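Why Do Plastic Bags Crinkle?
The noisy science of stuff that won't keep quiet

Try sneaking a snack out of the kitchen at nine at night. Go on, I'll wait. You tiptoe, you skip the squeaky floorboard, you open the cupboard without a sound, and then you touch the bag. CRRRKKKLE. Every person and every dog in the house knows exactly where you are.

I've been caught like this more times than I want to put in writing. When I was a kid I thought the trick was to go slowly, so I'd open a bag of chips over what felt like half an hour, one tiny tug at a time. It was still noisy! It was just noisy for longer. There's a good scientific reason for that, and we'll get to it, but first we need to talk about what a sound is.

Sound is a wiggle

Put your fingers on the front of your throat and hum. Feel that buzz? Your vocal cords are shaking back and forth very fast, and they shove the air next to them, and that air shoves the air next to it, and so on all the way across the room to somebody's ear. Inside the ear there's a little stretched piece of skin called the eardrum. The moving air makes it wiggle too, and your brain says "aha, humming."

So if you want a noise, you need something that moves quickly enough to shake the air. A guitar string does it. A drum skin does it. A pillow mostly doesn't, because it's soft and squashy and soaks up the movement before it can get going.

What about a plastic bag? It hasn't got strings. It isn't a drum. But it has something just as good, and that's wrinkles.
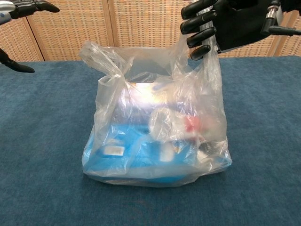
A thin bag with its handles up. Look at all those creases!

The secret is in the snap

Have you ever played with the lid of a jam jar, the kind with a round bump in the middle? Press the bump and it goes pop. Let go and it may pop back again. The metal has two shapes it's happy in, bump up and bump down, and it hates being anywhere in between. When you push it, it holds on and holds on and then suddenly gives up and jumps to the other shape. That jump is so fast that it smacks the air, and you hear a pop.

Scientists call this buckling. (Nothing to do with belts, although I did picture a belt the first time I heard it.)

A crumpled bag is like a whole crowd of teeny tiny jam jar lids. Each crease has flat little patches next to it, and each patch is a bit curved, one way or the other. When you pull on the bag, the patches get pushed and bent until one can't take it any more and snaps over. Click! Then the one beside it. Click! Then five more over by the handle. The clicks come so close together that your ears mush them into one long crackle.

Now we can solve the mystery of my slow-motion chips. When you open a bag slowly, the little patches still have to snap. You can't make a patch snap gently. Each one waits until it's had enough and then it goes, at its own speed, however careful your fingers are. Going slowly spreads the clicks out. It doesn't turn them down much.

I find that both fascinating and extremely unfair.

Why doesn't a sock crinkle?

Good question, and I'm glad I asked it. A sock is made of threads looped around each other, and threads can slide. If you scrunch a sock, the loops shuffle around and get comfortable. There's no big build-up and no sudden jump, so you get a soft rustle at most.

A sheet of plastic film is all one piece. It can't shuffle. If you scrunch it, it has to bend, and if it's a stiff sort of plastic it pushes back while it's bending. That push is like winding up a spring. The stiffer the sheet, the more push it stores up, and the sharper the snap when it lets go.

You can hear the difference if you collect a few kinds of bag. The very thin grocery kind tends to be high and whispery. Thicker, softer, stretchier bags are often much quieter, more of a flop than a crackle. Chip bags are the champions in my house. They're usually made from more than one layer stuck together, to keep the air out and the chips crisp, and those layers make a stiff sheet that's very good at snapping.

Paper does it too! Crumple a sheet of notebook paper and listen. Then crumple a tissue. The tissue is soft and floppy, so it hardly says a word.

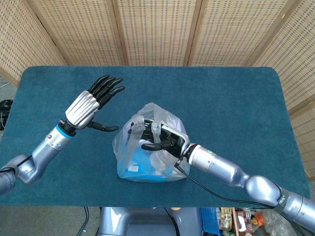 Ghizlane Hamdy
Science writer and noisy-snack expert

The crinkle test (you can do this one at home)

My nephew Fadi and I did this on a rainy afternoon in November and it kept us busy right up until dinner, when we were told to please, please stop.

You'll need:
A grocery bag
An empty chip bag, wiped out
A sheet of paper
A tissue
An old sock (clean, thank you)
A towel
A pencil and something to write on

Ask a grown-up before you start, and keep the plastic bags away from your face and from any little brothers or sisters. Bags never go on heads, not even for one second, not even as a joke.

First, make your guesses. Write down your items in order, from the one you think will be loudest to the one you think will be quietest. Don't skip this part. Being wrong is the most fun bit of science and you can't be wrong if you didn't guess.

Next, get your partner to turn around so they can't see. Scrunch one item in both hands for as long as it takes to say "crinkle crinkle little star." Your partner gives it a score, with 10 for the loudest and 0 for nothing at all. Write it down. Do the same for everything else, and then swap places so you get two sets of scores.

Now for the clever part. Take your loudest item and scrunch it again, this time inside the folded towel. Quieter? The towel is doing the pillow trick. The wiggling air gets lost among all those fluffy loops and less of it makes it out to your ears.

Fadi gave the chip bag a 10 and the sock a 0. I gave the sock a 1, and we argued about it for a while. He says I was hearing my own sleeves.

Does a bag ever run out of crinkle?

A girl called Tarau wrote to ask me this after I visited her class, and I had to go away and think, which is my favorite sort of question.

Try it with paper first. Crumple a fresh sheet into a ball, open it up, and crumple it again. Do that 28 times. (I did. My desk looked like a hamster lived there.) You'll probably notice the paper getting softer and softer in your hands, almost like cloth. Every time you crumple it you make new creases, and the creases break up the big stiff patches into smaller and smaller ones. Small, weak patches make small, weak snaps. My last crumple was mostly a sort of sigh.

Plastic bags can go the same way, which may be why an old bag that's been stuffed in a drawer for ages sounds different from one fresh off the roll. But plastic is tougher than paper, and some bags keep on crackling long after you've lost patience with them. I've got one holding my spare light bulbs that's older than my nephew and it still sounds like a campfire.

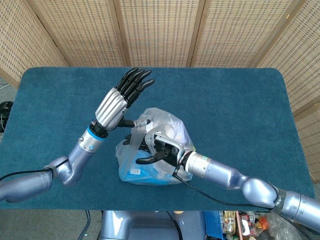

Squeeze, scrunch, crackle: every fold is a place for a snap.

Who needs a crinkle, anyway?

Plenty of people! Back when radio plays were popular, the sound-effects people needed a fire, and you can't light a fire in a radio studio. So they'd scrunch up crackly cellophane close to the microphone. Close your eyes and have a friend crumple a chip bag near your ear, gently, and you'll see how well it works. People who make sounds for movies still use tricks like that today. The job is called Foley, and it's top of my list if I ever stop writing about science.

Babies are fans as well. Lots of baby toys have a crackly layer sewn inside the cloth, so that when a small fist grabs an ear or a wing it makes a noise. A baby who's just working out that hands can DO things finds this absolutely hilarious.

And cats! Some cats will cross an entire house for a crinkle. One idea is that it sounds a bit like something small moving through dry leaves. My cat, Brumutia, doesn't care about leaves. She just thinks every bag is the treat bag, and she's right often enough to keep checking.

Crinkly words

Buckling: when something bends and bends and then suddenly jumps into a new shape.
Vibration: a fast back-and-forth wiggle.
Eardrum: the thin stretched skin inside your ear that wiggles when sound reaches it.
Film: a very thin, bendy sheet, like the stuff a grocery bag is made of.
Foley: making sounds for movies and shows using everyday things.

Tell me what you found

Did your chip bag win? Did anything beat it? Junpei wrote in to say that a certain kind of cookie tray insert is louder than any bag he's ever met, and I've been looking for one in the store ever since. Ask a grown-up to help you send your scores and your best guess about why. If you managed to open a bag of chips silently, I want to know how, with full instructions, as soon as possible.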